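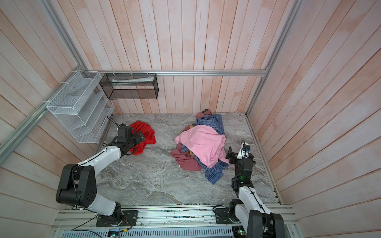
Forums > Around the House > Laundry & Clothes Care > Sorting on the floor, yes or no

Latest posts Unanswered Members Search Log in

Reading time: 6 min

Sorting on the floor, yes or no (and can the checkered shirt go in with the pinks?)

plumhollow
23 Nov 2018

OK laundry people, I need you to settle something for me. My way of doing the wash is to dump everything on the floor in the middle, then pull stuff out color by color until what's left is a load. My sister says this is the habit of a raccoon and that I should own hampers like an adult.

The current heap is mostly pinks. There's a light pink thing draped over everything, a dusty rose one under it, a darker pinkish one at the back, and then a blue and white checkered shirt spread underneath the whole lot. The red one I've already dragged off to the side on its own, I learned that lesson in college with a set of towels. Something yellow is in the middle of it too and I've given up guessing what it is until I get down there.

So two things. Does anybody else sort on the floor? And would you run the checkered shirt with the pinks on cold, or does it get its own load? It has enough white in it to make me nervous. The machine is a Graletti and it's fine, nothing fancy, it has a button for everything and I use two of them.

tincup_ridge
Floor sorter here, thirty years and counting. You can see what you've got! With hampers I always end up with one dark sock hiding at the bottom of the lights. Spread it out, look at it, pick it up. I wouldn't put the checks in with the pinks though, not with a darker one in there. Checks and the light pink together, sure.

wrenandbutton
I'm with your sister, sorry. The floor is where the dog hair lives. I bought the Gudlow sorter with the bags that lift out, 149 dollars, which I know is silly money for bags on a stand, and I would buy it again tomorrow. Everybody in the house drops their own stuff in the right bag (mostly) and when a bag is full I wash it. No heap, no bending. My back is a different back.

plumhollow
$149!! For that I could have a new floor lol. No dog here at least.

wrenandbutton
You asked :)

oldmill_suds
Going to disagree with tincup. A checkered shirt that's been washed a bunch of times is not going to pick up anything from a dusty rose anything on cold. People worry about this way more than they need to. New red, new dark denim, yes, keep those away from everything. Old pinks are harmless. I throw the whole family of pinks and checks in together, button the shirt front so it doesn't wrap around everything, and I've got white collars that are still white.

tincup_ridge
Your pinks may be harmless, mine aren't. I had a mauve sweatshirt that bled for a solid year. Every wash the water was the color of cranberry juice. You don't know which one you've got until it's too late.

oldmill_suds
You do know if you test it. Wet a white washcloth, press it hard on an inside seam for a minute, look at the cloth. If it's clean, in it goes.

tincup_ridge
Who has time to press a washcloth on every shirt they own

oldmill_suds
Once per shirt! Ever! It's less time than we've both spent typing in here.

kettlemoss
Can I sneak in and say I like the whitewashed planks? With the pink and peach coming through and that gray marble pattern on the floor it's really pretty. I've wanted to do something like it in our laundry since September and my husband keeps saying it'll look like a beach rental. I would be happy to live in a beach rental.

Also how do you find a marble pattern for showing lint? Ours is plain dark gray and it shows every single speck. I sweep it and ten minutes later it looks like somebody sheared a sheep.

plumhollow
Thank you! The streaks are very forgiving, between the white ones and the darker ones I honestly can't tell lint from pattern half the time. Which is maybe an argument for my sister's side, so don't tell her.

kettlemoss
Did you do anything to seal the wood? I'm worried about steam from the dryer.

plumhollow
Two coats of a clear matte from Lamden over the wash. It goes on like milk and scared me, then dries clear. Do a scrap piece first, the first coat pulled a little more peach out of it than I expected. I ended up liking it.

dryline_dot
Coming at this from the other end: I don't care where you sort, I care how long it sits there. A heap of damp stuff on a hard floor overnight is how you get that sour smell that won't come out. If it's all dry, fine, leave it till morning. Gym clothes and towels get hung over something first. That's my only rule and I will nag about it forever.

On the shirt, I'd wash it inside out with the lights. Checks fade along the folds, especially at the collar and the cuffs, and inside out helps a lot. Sleeves pulled all the way through too. I find that people leave them bunched up and then wonder why the cuffs come out stiff.

bramblefork
Nobody has asked what spin speed, and for me that's half of it. Light pink tops are usually thin and I won't run them over 450. The shirt can take 1000 easy and comes out nearly dry. So they're separate loads in my house and color doesn't even come into it. I sort by how tough the thing is. Tough stuff, soft stuff, and a little pile I do in the sink.

plumhollow
Oh that's a whole different way of looking at it. I've never changed the spin. I didn't know that was one of the things I was allowed to touch.

bramblefork
Touch it! Your pink tops will stop twisting at the side seams. If you've got shirts where the seam has wandered round to the front, a hard spin didn't help.

wrenandbutton
Hm, I always thought twisted seams were from how the fabric was cut? I've had them twist after one wash by hand.

bramblefork
Could be both. My cheap ones do it whatever I do, I'll give you that. The decent ones stopped when I turned the spin down.

halfpint_larder
I've got a sorting question of my own if that's allowed. What do people keep in wall organizers? I see the white wire mesh one up there with the slanted compartments and I've got nearly the same thing sitting in my closet doing nothing. Ours came from Cabrera, 38 dollars, and I bought it for mail. It was a terrible mail thing. Everything slid down and I forgot about bills.

dryline_dot
Stain stick, lint roller, the mesh bags for bras, a small pair of scissors for tags. The slant is perfect for mesh bags, they stand up and you can grab one.

kettlemoss
Orphan socks! Give them a compartment and when it's full, throw them all out without looking. Very freeing.

tincup_ridge
Throw them OUT? I dust with mine.

halfpint_larder
Going with the mesh bags, thanks dot. Did you screw yours up or use ties? Mine has no holes for screws anywhere that I can find.

dryline_dot
Zip ties through the wire, onto a rail. Pull them snug and snip the tails or they'll catch a sweater.

plumhollow
Report back: I took tincup's side on the dark pink one and oldmill's side on everything else. Did the washcloth thing on the dusty rose and the cloth stayed white, so in it went with the light pink, slower spin like bramblefork said. The checkered shirt went in the next load, inside out and buttoned. The red is still by itself over by the wall and will be washed whenever there's enough red in this house to keep it company, so, Christmas.

oldmill_suds
Wash the red with your jeans, it'll be fine.

tincup_ridge
Do NOT wash the red with your jeans.

wrenandbutton
And the floor? Are we staying on the floor?

plumhollow
For now yes – my sister has offered to go halves on a sorter if I quit, so I'm holding out till she offers the whole thing.

dryline_dot
What was the yellow one?

plumhollow
Pillowcase. I'd been looking for it!

Previous thread Next thread Back to Laundry & Clothes Care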